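Tomadas na mesa: a sala de trabalho da Jemska muda os cabos de lugar

Passei a tarde na sala da Jemska e saí de lá com vontade de arrumar a minha própria mesa! Desde setembro o pessoal vem trocando as extensões que ficavam no chão por réguas em cima do tampo – quem já engatinhou atrás de um carregador sabe o alívio que dá. São 52 mesas no total, e 20 já estão prontas.

A ideia veio da Tuseron, que aluga o andar de cima e fez a mesma mudança no ano passado. Gostei de ver que cada mesa continua com a cara do dono, com caneca, bonequinho e papelada.

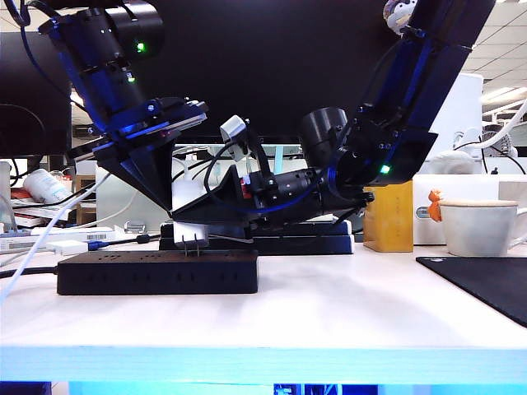

Pode ligar uma régua na outra para ganhar mais tomadas?
Melhor evitar: o certo é ligar cada régua direto na tomada da parede e respeitar a carga máxima indicada nela.

As próximas mesas ficam para quando chegar o resto do material, encomendado na Driltex. Eu já pedi para voltar (e levar a minha caneca). Quem usa a sala e quiser trocar a régua de lado pode deixar um bilhete na recepção até as seis da tarde.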